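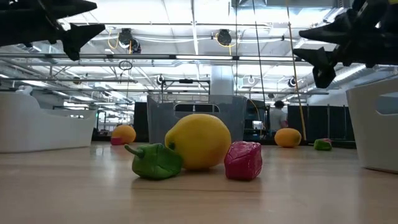 ## 4장. 작업 셀 준비와 손목 카메라 조정

이제부터가 진짜 재미있는 부분입니다! 3장까지 따라오셨다면 Fliditz 양팔 셀의 전원이 들어오고 Vanovov 제어 프로그램이 두 팔을 모두 인식한 상태일 거예요. 이 장에서는 작업대를 정리하고, 그리퍼를 점검하고, 손목 카메라를 맞춘 다음, 모형 과일과 채소를 바구니에 담는 첫 시험 동작까지 가 봅니다. 처음 하는 분도 오전에 시작하면 점심 전에 첫 집기를 볼 수 있습니다.

> **주의** 이 장의 작업 중 "수동" 표시가 있는 단계에서는 반드시 서보를 끄고 비상정지 버튼을 누른 상태로 두십시오. 프로그램 화면의 일시정지는 비상정지를 대신하지 못합니다.

### 4.1 작업대 준비 (수동)

1. 작업대 상판을 마른 천으로 닦습니다. 알코올이나 유성 세정제를 쓰면 나무 표면에 얼룩이 남고, 그 얼룩이 나중에 물체로 오인되기도 합니다.
2. 두 팔을 대기 자세로 옮깁니다. 제어 프로그램의 **자세 > 대기**를 누르고, 팔이 완전히 멈춘 뒤에 서보를 끕니다.
3. 바구니를 상판 위에 놓습니다. 손잡이 구멍이 있는 면은 물체를 펼쳐 둘 쪽으로 향하게 합니다.
4. 시험용 모형을 상판에 흩어 놓습니다. 서로 조금 겹쳐도 괜찮지만, 첫 시험에서는 하나쯤은 뚝 떨어뜨려 두는 편이 좋습니다. 성공했을 때 훨씬 잘 보이거든요!
5. 상판 가장자리에서 80mm 안쪽까지는 비워 둡니다. 그리퍼가 옆으로 기울어 들어갈 때 이 여유가 필요합니다.

**참고** 반투명 바구니를 쓸 때는 4.4절의 집기 높이 항목을 꼭 읽어 주세요. 바닥과 벽이 조명에 따라 꽤 다르게 보입니다.

### 4.2 그리퍼 손가락 점검 (수동)

Barros 손가락은 이 셀에서 제일 많이 일하는 부품입니다. 작고 단순하지만 여기 상태가 좋으면 나머지 조정이 놀랄 만큼 수월해집니다.

1. 손가락을 끝까지 벌리고 좌우 벌어진 폭이 같은지 눈으로 확인합니다.
2. 안쪽 면에 먼지나 접착제 찌꺼기가 없는지 손끝으로 쓸어 봅니다. 이물질은 부드러운 솔로 털어 냅니다.
3. 고정 나사를 3mm 육각 렌치로 조여 봅니다. 렌치가 가볍게 멈추는 지점이면 충분합니다. 더 돌리면 나사산이 상합니다.
4. 손가락을 손으로 천천히 오므립니다. 양쪽 끝이 나란히 만나야 합니다. 한쪽이 먼저 닿으면 나사를 풀고 다시 끼운 뒤 3번부터 반복합니다.

> **주의** 손가락 사이에 손을 넣은 채로 서보를 켜지 마십시오. 초기화할 때 그리퍼가 한 번 닫힙니다.

### 4.3 손목 카메라 맞추기

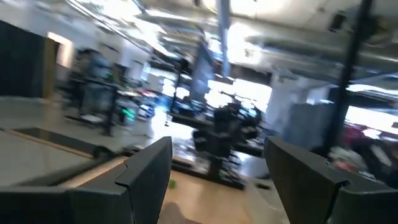
손목 카메라는 팔과 함께 움직이기 때문에, 각도를 맞추는 일과 셔터를 맞추는 일을 따로 해야 합니다. 각도의 기준은 손가락입니다. 두 손가락이 화면 아래쪽 좌우에서 올라오고 그 사이 틈으로 앞쪽이 보이면 장착 방향은 맞습니다. 팔이 멈춘 상태에서 먼저 이것부터 확인하세요. 다음은 셔터입니다. 가까운 손가락은 또렷한데 뒤쪽의 사람이나 작업대, 조명이 줄무늬처럼 번져 있고, 상판 위의 초록색 물체가 작은 점 정도로만 보인다면 그 화면은 위치 계산에 쓰지 않습니다. 아래 순서로 노출 시간을 줄여 가며 쓸 만한 값을 찾습니다.

1. 비상정지를 풀고 서보를 켭니다. 속도 제한이 "시험"으로 되어 있는지 확인합니다.
2. **카메라 > 손목 > 노출**에서 자동 노출을 끕니다.
3. **동작 > 훑어보기**를 실행합니다. 팔이 작업대 위를 한 바퀴 돕니다.
4. 기록된 화면을 넘겨 보며 물체 윤곽이 번졌는지 확인합니다.
5. 번짐이 심하면 노출 시간을 한 단계 낮추고 3번으로 돌아갑니다. 화면이 너무 어두워지면 이득을 한 단계 올립니다.
6. 윤곽이 만족스러우면 **저장**을 누르고, 반대쪽 팔도 같은 방법으로 맞춥니다.

창이 있는 방이라면 햇빛이 강한 시간에 한 번 더 훑어보기를 돌려 보세요. 창 쪽을 향할 때 화면이 하얗게 날아가면 블라인드를 내리는 것이 제일 빠릅니다. 이득만으로 해결하려다 보면 그늘진 물체가 사라집니다.

**참고** 노출값은 팔마다 따로 저장됩니다. 왼팔에서 찾은 값을 오른팔의 출발점으로 삼으면 시간이 많이 줄어듭니다.

### 4.4 첫 집기 시험

드디어 움직여 볼 차례입니다! 첫 시험은 한쪽 팔로만 하고, 나머지 팔은 대기 자세에 둡니다.

1. 작업 구역 안에 사람이 없는지 확인하고 "시작합니다" 하고 소리 내어 알립니다.
2. **작업 > 담기**를 열고 대상 물체를 화면에서 고릅니다.
3. 접근 높이를 기본값으로 둡니다. 팔이 물체 위에서 한 번 멈추고 확인을 기다립니다.
4. 손목 화면에서 물체가 두 손가락 사이에 들어와 있는지 봅니다. 한쪽으로 치우쳤으면 방향키로 옮깁니다.
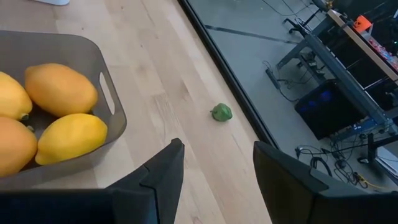 5. 위치가 맞으면 **내리기**를 누릅니다. 이때 한 손은 비상정지 버튼 위에 둡니다.
6. 손가락이 물체를 감싸면 **집기**, 이어서 **올리기**를 누릅니다. 들어 올린 상태로 3초 동안 기다려 미끄러지지 않는지 봅니다.
7. **옮기기**를 누르면 팔이 바구니 위로 이동합니다. 바구니 벽을 넘는 높이가 충분한지 옆에서 확인합니다.
8. **놓기**를 눌러 물체를 내려놓고 대기 자세로 돌아갑니다.

같은 물체로 6회 반복해 보세요. 매번 조금씩 다른 자리에 놓고 해 보는 것이 좋습니다. 횟수를 채우는 동안 떨어뜨림이 없으면 다음 물체로 넘어갑니다.

**집기 높이에 대하여** 바구니 안에 이미 물체가 쌓여 있으면 놓는 높이를 그만큼 올려야 합니다. 깊이 화면에서 반투명한 바닥이 비어 보이거나 들쭉날쭉하게 나오면 자동 높이를 끄고 직접 값을 입력하십시오.

### 4.5 잘 안될 때

| 증상 | 확인할 곳 |
|---|---|
| 물체 옆 허공을 집는다 | 손목 카메라 고정 나사, 4.3절의 장착 방향 |
| 집었다가 들 때 떨어뜨린다 | 손가락 안쪽 면의 먼지, 집는 힘 설정 |
| 상판을 건드리고 멈춘다 | 작업대 높이값, 상판 수평 |
| 바구니를 밀어낸다 | 놓는 높이, 바구니 위치 |
| 손목 화면이 끊긴다 | 손목 쪽 커넥터, 팔을 따라가는 케이블의 꺾임 |

케이블이 원인일 때는 팔을 특정 방향으로 돌릴 때만 증상이 나타나는 경우가 많습니다. 훑어보기를 느리게 돌리면서 화면이 끊기는 자세를 찾으면 금방 잡힙니다.

설정이 모두 끝나면 **파일 > 셀 설정 내보내기**로 Flurklow 폴더에 저장하십시오. 5장의 양팔 동시 작업은 이 파일을 불러오는 것으로 시작합니다.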